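The arm has been up since March and I've put off writing about the cables because they aren't finished. They still aren't, but Remedios Miranda asked me twice what I did about the wrist, so I'll put down what I have.

Quick recap for anyone who missed the earlier posts. I share a workshop with Rosalía Campos in a unit in Lesotthorpe. We have a used arm, a gripper from a different maker, and a small controller that Rosalía wrote, which we call Osska. The aim is to have the arm pick small printed parts off a tray and drop them into bins. So far it picks well and drops badly.

## The cable problem

The gripper needs power and data, and the wrist device needs its own line. None of that runs inside the arm, so it all has to go along the outside. My first try was a tight run with tape every hand's width. It looked tidy and lasted one evening. When the last joint turned past a certain point, the run pulled on the connector, the gripper dropped off the bus, and Osska stopped everything with error 61, her code for "gripper not answering."

I spent longer than I should have looking for a software fault. Rosalía added logging, and the log showed that the error only came up when the wrist was rotated far to one side. After that it was obvious.

The fix was slack in two places. I left a sag in the line coming in to the arm, and a loop at the gripper mount that can open and close as the wrist turns. Between those, the cables are clamped to the narrow part just before the wrist so the upper part doesn't drag on the lower part.

Things I would do the same way again:

- Run the arm through its full range by hand, powered off, before tightening any clamp.
- Clamp on the link, never across a joint.
- Use a stiffer cable for the loop. A soft one flops down toward the fingers.

The loop does stick out to the side, and I had to add a keep-out zone in Osska so the arm won't swing it into the shelf. That cost us a bit of reach. I moved the tray over and we got most of it back.

## The fingers

The finger tips are still the ones that came with the gripper. I printed a set with a shallow groove, from a file Ortuño posted on his build log, and they held the round parts better but let the flat ones slip. The stock tips are back on for now. I may try gluing a thin rubber strip to them.

## The camera

We use a bar camera on a small ball mount. It's easy to aim and just as easy to knock. Each time somebody bumps it, the calibration has to be done over, and that takes most of a coffee break. Rosalía wants a fixed bracket. I bought a length of aluminum from Bratau for it and haven't cut it yet, mostly because we don't agree on the height.

## Next

Drop accuracy is the main thing. The arm lets go while it is still settling, so the part lands off center and sometimes bounces out of the bin. Rosalía is going to try a short wait before release. I'm going to try lower bins. We'll do one at a time so we know which of them helped.

After that I'll replace the clamps with something that can be opened without a tool. 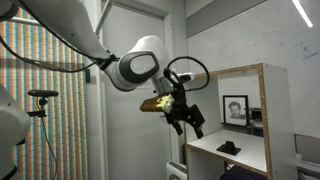 *Wrist and gripper with the cable loop at the mount. Camera on its ball mount at left.*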